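Sirberg DC Charging Manual
Section 4: Installing the Stoica dual-battery charger

This section covers mounting, wiring and first start of the charger in a vehicle or trailer with a 12 V starter battery and a separate house battery. Read it through once before you pick up a tool. Section 5 covers solar input. 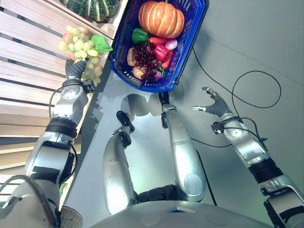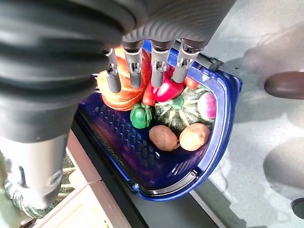

Photos: Evander Pringle / Budside

4.1 Before you start

Check the label on the side of your house battery and write down its type and capacity. You will need both in step 4.5. The charger supports sealed lead acid, AGM, gel and lithium (LiFePO4) batteries. Do not connect two batteries of different types to the same output.

You will need:

Charger and mounting bracket
Two fuse holders with fuses (supplied)
Red and black cable of the size given in 4.3
Ring terminals and a crimping tool
Drill and bits
Multimeter
Insulated wrench

CAUTION: Batteries can deliver enough current to melt a wrench. Take off rings, watches and bracelets. Wear eye protection.

4.2 Choosing a location

Mount the charger as close to the house battery as you can. The long cable run should be the one from the starter battery, because the charger can correct for voltage drop on its input side but has no way to correct for it on the output side.

The case gets warm in normal use. Leave 2 inches of clear space on each side and 4 inches above the fan outlet. Do not mount the charger in the engine compartment, in a sealed box, or directly over a vented battery.

1. Hold the bracket against the mounting surface and mark the holes.
2. Look behind the surface for wires, fuel lines and gas pipes.
3. Drill the holes and fasten the bracket with the screws supplied.
4. Slide the charger onto the bracket until both tabs click.

The charger may be mounted upright or flat. If upright, the cable terminals must point down.

4.3 Cable and fuses

For a total run of up to 36 feet, counting both the positive and the negative cable, use 4 AWG. For longer runs, go up one size. Cable that is too thin will not normally stop the charger from working, but charging will be slow and the input warning light may come on when other loads are running.

Fit one fuse in the positive cable near the starter battery and the other in the positive cable near the house battery. Leave both fuses out until step 4.6.

NOTE: Fuses from the older Henduto kit look the same but have a different rating. Use only the ones packed with this charger.

4.4 Connecting the cables

Work in this order. When removing the charger later, follow the steps in reverse.

1. Turn off the engine and all loads. Unplug shore power and cover or disconnect any solar panels.
2. Disconnect the negative cable from the starter battery, then from the house battery.
3. Connect the black cable from the charger terminal marked COM to the common ground point. Scrape off any paint under the ring terminal.
4. Connect the red cable from the terminal marked OUT to the fuse holder at the house battery, and from there to the positive post.
5. Connect the red cable from the terminal marked IN to the fuse holder at the starter battery, and from there to the positive post.
6. If your vehicle has a smart alternator, connect the thin blue wire to a circuit that is live only when the ignition is on. If it does not, tape off the end of the blue wire and tie it back.
7. Tug each cable. A terminal that moves must be crimped again.
8. Reconnect the negative cable at the house battery, then at the starter battery.

CAUTION: Reversed polarity will blow the fuse and may damage the charger. Check with the multimeter before you go on. Damage from reversed polarity is not covered by the warranty.

4.5 Setting the battery type

The charger leaves the factory set to AGM. The setting is made with the small switches under the rubber cover on the front.

1. Lift the rubber cover.
2. Find your battery type in the table printed inside the cover.
3. Move the switches to match, using a plastic pen tip or similar. Do not use a pencil. Graphite conducts.
4. Press the cover back until it sits flat.

If your battery maker gives its own charging voltage and it differs from the table, follow the battery maker and use the custom setting described in Section 6.

4.6 First start

1. Insert the house battery fuse. The green light blinks twice.
2. Insert the starter battery fuse. The green light stays on.
3. Start the engine and let it idle. After a short delay the amber light comes on, and charging has begun.
4. Measure the voltage across the house battery posts. It should be higher than the reading you get with the engine off.
5. Switch the engine off. The amber light should go out. On some vehicles this takes several minutes.

If the amber light does not come on, check the fuses first, then the ground connection, then the blue wire. A house battery that is already full will also keep the amber light off. Run a few lights for a while and try again.

A red light means the charger has shut down because of heat or a fault at the output. Switch off the engine, remove both fuses and let the case cool before checking the wiring.

4.7 After the first week of use

Check every terminal with the wrench and tighten where needed. New cable settles under the ring terminals, more so on rough roads. Repeat the check each April or before the first long trip of the season, and brush any dust out of the fan outlet at the same time.

Section last revised November 5, 2023.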